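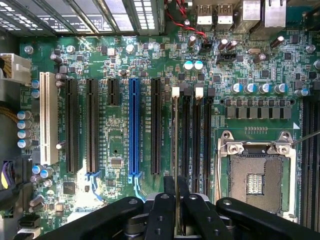 Wednesday, December 16, 2020
By Aisling Coughlan
4 min read

The repair counter in Oltcombe opens at nine, and by ten past there is usually a line. Most people bring a desktop that has gone slow or stopped starting. Ruba Salameh took over the lease in April, when the town's schools had moved online and every family seemed to need a second computer.

"People went up to the attic," she says. "They found the old one and wanted to know if it would run a video call."

Many would, with more memory and a new drive. Salameh charges $27 to look a machine over and takes that off the bill if the work goes ahead. Parts are the harder problem. New power supplies were short all summer, so she buys retired office towers from Gristholm and strips them.

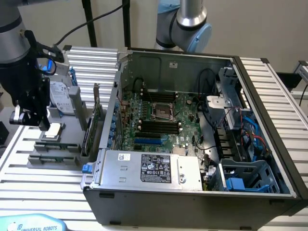

Page 20

Ehab Erraji runs the school loan program in Citutley, two towns over. His group has placed 1113 refurbished desktops since spring — nearly all of them came out of offices that closed or sent staff home. He would take more if he had room to store them.

Monitors are scarcer than computers, Erraji says, and webcams are scarcer still. Some families share one between two students and work out the timetable at breakfast.

Soledad Gallagher's son got his in October. Before that he did algebra on her phone. The desktop is loud and takes a while to start, she says, but the keyboard is full size and he can see the whole page.

Salameh plans to keep the counter open through the holidays, mornings only.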